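Search this site Enter keywords

Unit 9: Clearance and approach rules in simulation

Welcome back, everybody! Last week we went through the Probert checklist, and I know it felt long, but please keep it beside you while you work through the faucet exercise – most of the points lost last term were lost on things it already covers. Write down your stop distance before you run anything, and keep the same units all the way through.

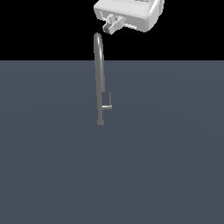
Figure 11. Gripper above the faucet, with a short gap between the fingertip and the spout.

Look at the gap first, and then at the lever, which sticks out to one side and is much thinner than the column (easy to forget when you're thinking about the spout!). Our house rule is that a thin part gets its own keep-out zone. Draw one for the lever and one for the body, so 2 zones in all, and log every contact, even the gentle ones. Reports go in the Holby folder by the end of the unit.

Jusel Course Office, Room 61 | © Jusel | Back to top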